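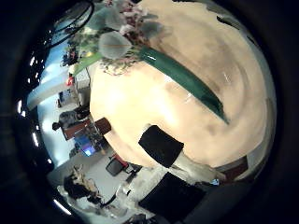
Monday, February 1, 2021. Interview transcripts, Skerwood film series. Got through tape 4 of the Jiang interview before lunch, 46 min, most of it usable. She's best on the rehearsal weeks, flat on the awards stuff (same answer she gave everyone in September). Color tags for the log now settled: dark green like the long leaf for anything on acting, cream for career/background, orange for do not quote. Orange only where her publicist asked, pls don't get creative with it.

Audio on tape 3 still bad. Hum under the whole thing, worse when she leans back. Tried the notch filter at 60, helped a bit, voice went thin. Jabari Athumani wants to try it on the other machine. Left the raw file in the Wollen folder, do NOT overwrite.

Timecodes drift against the video by the end of the reel. 84 frames. Could be the recorder clock, could be me starting from the wrong clap. Check tomorow.

Quote on the director walking off set: she says "the second week", Camavholm press notes say first. Ask her, dont fix it silently.

To do
- relabel tapes 1 and 2
- send Jabari the filter settings
- second listen on the bit about her stage debut, i have "dreadful" but it may be "dutiful"
- cut list for the short verison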